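## 3. Materials and setting

Of all the small things people put down and lose at home, glasses are the ones we most enjoyed studying. They are awkward to stack, easy to scratch and needed again within minutes, and everyone who owns a pair has a firm opinion about where they belong. The Wilura study asked 39 adults to show us how they clear a tabletop of personal things, with particular attention to what ends up in a container and what gets left beside it. Section 2 covered recruitment. We turn now to the objects, the surface and the box.

### 3.1 The objects

We wanted a set that would look at home on any hall table or bedside cabinet. The interview diaries gathered by Corina Wieser gave us a long list of candidates, and we cut it down by keeping things that were light, cheap to replace and mentioned by people in more than one household. Eyewear came through every cut. Flat packaging of the sort that hangs around after a purchase did nearly as well, along with soft dark items that people described with the lovely catch-all "my bits".

The glasses in the set are thick-framed, black and glossy, and were always laid out folded. Edeltraud Haslinger argued early on for tinted lenses, and she was right: several people told us that sunnies live by the door while reading glasses live by the bed, and a tinted pair brought those rules into the conversation with no prompting from us. The lenses still let the white lines of the surface show through in a darker tone, so the pair sits on the table as an outline more than a solid shape. We return to this in Section 5, where glasses prove the item most often passed over on a first sweep. The white rectangular item with the small orange patch and the soft-looking black item next to it do the opposite job. They are plain, easy to spot and easy to group, and many people treated them as one pile.

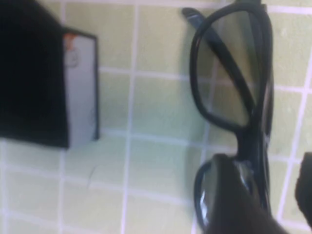

### 3.2 The surface

Choosing a tabletop was more fun than any of us expected. Our pilot took place on a bare white table, and the recordings were hard to work with: we could tell that an item had moved, but the distance was anyone's guess. For the main sessions we changed to a pale green surface with a grid of white lines. Green flatters almost nothing in the set, yet black and white both read clearly against it, and people said it felt calm to work on.

The grid earned its place in two ways. For the coders, it gave a shared language for location, so that a pair of glasses could be logged as lying along a line, across one or wholly within a square. For the people doing the tidying, it was a quiet invitation. A good many squared their things up to the lines before they put anything away, and 7 of them did so with every single item. Jiahui Shen calls this "parking", and the name has stuck. We had not planned to study it, and it has become one of our favourite parts of the data.

Viewed from close up and on an angle, the squares turn into tilted diamonds, and a coder working from that kind of view can easily confuse one crossing with its neighbour. We therefore settled all locations from the wider view first and used the closer ones to check orientation only.

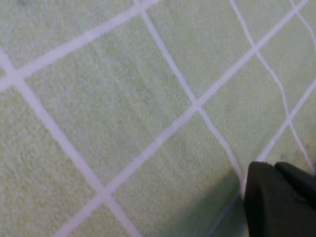

**Figure 1.** White lines crossing on the pale green surface, close view.

Two coders worked through the sessions separately, and A-yeong Myung settled the cases on which they differed. Most of the differences concerned items lying over a line, for which we adopted a simple rule: the square holding the larger part of the item is the one recorded. Where the split was too close to call, both squares were entered. The full coding sheet, with the odd cases written out in rather loving detail, is in Appendix B.

### 3.3 The box

An open container does a surprising amount of work in a tidying task. It tells people that things are meant to be gathered, and its size tells them how choosy they need to be.

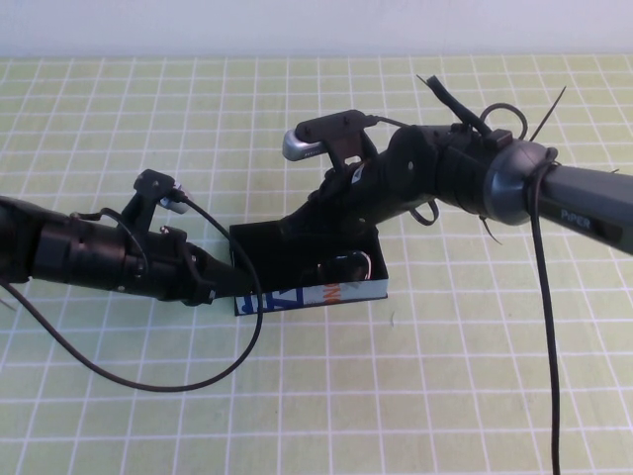
Our interest in boxes goes back to Ingeborg Zürcher's earlier notes on key bowls and catch-all trays, in which she suggested that people pack a shared container from the outside in, flat things first against a wall and fragile things last on top. We were keen to test that at a smaller scale. Trays have almost no wall to lean anything against, so we went for something with sides. The box we settled on is small, black and open, and it stands near the centre of the table, where it can be approached from either side. A central position matters because the diaries suggested that people favour whichever edge of a container is nearest to them, and we wanted left and right to be equally inviting. The dark interior was a happy accident – black frames all but vanish against it, and 18 people went back to check that the glasses were in there before they called the job finished.

We added no label to the box and gave no instruction about order. The wording was simply "put these away as you would at home", and requests for more detail were answered with the same sentence again. Some people asked whether the glasses had to go in at all. We told them it was up to them, and the answers they gave while deciding make up much of Section 4.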